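Small thread about baskets, because on Friday I finally emptied the hallway shelf and I have opinions now. 1/9

The dark one is my favorite. Woven wicker, very dark brown, nearly black, with a thick braided rim. I want to talk about how to keep such a basket clean, it took me a long time to learn.

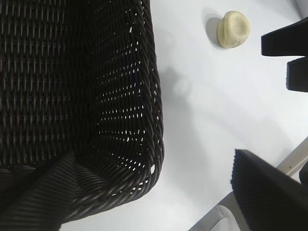 2/9 First, dust. In a tight weave it sits deep and a cloth only moves it to the next row. I use a dry paintbrush, the wide kind for walls, and I go along the strands. Then the vacuum with the soft head, on low.

3/9 I bought mine at the Norholm market in May. The seller wanted 400, I paid 139, and I carried it home on the bus on my knees. A lady asked me if there was a cat inside.

4/9 Please do not soak it. I did this with my old Jandamura basket, the pale one, and the bottom went soft and never came back to its shape. A damp cloth is enough, with one drop of dish soap. After that, leave it in the air but away from the heater.

5/9 The corners need more patience. The braid turns there and the crumbs love it. A toothbrush works well, also a wooden skewer if you are gentle. I was not gentle with the Jandamura.

6/9 For bread I put a linen towel under, always. Small gaps in the wall are pretty when the light goes through, but crumbs go through also, and then you clean the table two times.

7/9 Somebody asked me last time about lining. I sewed one from an old pillowcase, 33 cm deep, with a string around the top. It took me one evening - most of it was looking for the string.

8/9 What I keep in baskets now: scarves, onions (a separate one!), the cables I am afraid to throw away. The dark one has no job yet. It was going to be for hats, but my hats get flat in it, so maybe yarn.

9/9 If you know the shop Han on Elilthorpe Road, they have small round ones for 17. I have not bought any. I went in to look two times this week - so we will see.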